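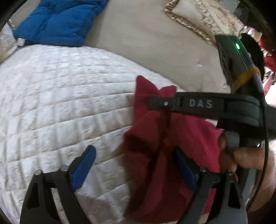
Red cloth, white quilted cover, gripper in hand. Cloth work, the thing our rules get argued over most.

OK so people keep asking for our house rules for hand-held gripper recording on fabric. Typing this on my phone between two calls, be kind. Thread.

Context - we went over 3,000 clips with four versions of "the rules" floating around. One was a sticky note. Azlan finally sat down in April and made it a single page. Everything below is from that page or from me being grumpy about it.

Rule 1. Start open. Fingers apart, not touching anything, hold for 3 seconds before you go in. Sounds dumb. Rhea does the labeling and she'll tell you a clip that starts mid-pinch is a clip she has to guess at.

Rule 2. Your other hand does not help. If you're working with two grippers then it's two grippers the whole way. No sneaking a thumb in to flatten a corner. I have done this. It got flagged. Fair.

Rule 3. Fabric goes back messy between takes. And messy diffrent each time. Everybody has a signature crumple, mine is a sort of taco. Jana could pick out my clips without looking at the name, which is bad if you want variety.
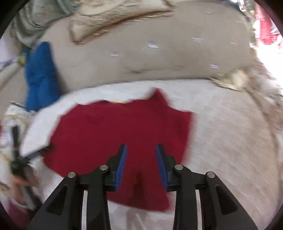

and that goes for where it lands too, not only the shape. Middle of the cover, near the back, hanging off a side. Move it. Write down that you moved it.

Rule 4. Don't tidy the room. This one got pushback. Ulla Torvik wanted a plain backdrop for everything and she had a decent case, edges come out cleaner. But people's homes have pillows and patterns and three other things piled up on the couch. We settled on: leave it, unless it can snag or somebody's private stuff is out.

Rule 5. Wipe the pads. Every session, not every week. Lint builds up and the grip changes and you won't notice until you compare Monday with Friday. We tossed 119 clips over this. I am still mad.

Rule 6. Slow approach, slow retreat. If you whip it around, everything behind the gripper smears. Some blur is fine, we keep those. A whole clip of it, no.

Rule 7. Failed grabs stay in. Do NOT delete the miss and redo it. Mark it as a miss and keep going. Stivimeck's template has a box for this and theirs is better than ours, so we just stole it.
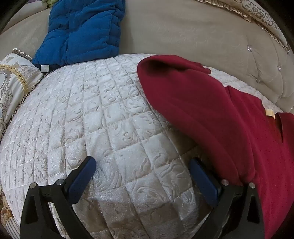

White cover, red and blue on top, pillows left alone. See rule 4.

Rule 8. Check for tags, zippers, snaps before you start. Note them. A pad catching on hardware looks a lot like a good grip from the outside.

Rule 9. Stop when your wrist hurts. It's on the page as a real rule with the same font size as the others. I had to ask for that.

So yeah, 9 rules, one page. Skoso has a longer version with sign-off steps, I like parts of it but no one reads page six at 4 pm on a Wednesday.

Open question for anyone doing this on bedding or clothes - do you fix the order of items or let people choose? We let them choose and I'm not sure that was right. Everyone picks the easy one first.

Will put the page up once Azlan fixes the typo in rule 5. It says "wipe the pants"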